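May
by Mitra Rezaei

The arm finally reaches all the way into an old workstation case! I swapped the wrist bracket on Grilcombe (yes, the arm has a name) for one Kristýna printed at the shared shop, 19 mm longer, and wow, what a difference. The goal is still the same: get it working around a processor socket without bumping the memory slots on either side.

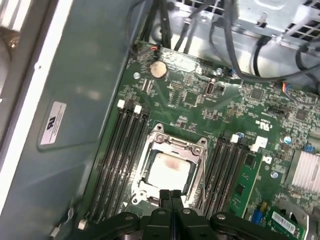
Next up is the lever, my favorite part. I've set the speed down to 10 percent and I can't wait to try it after dinner.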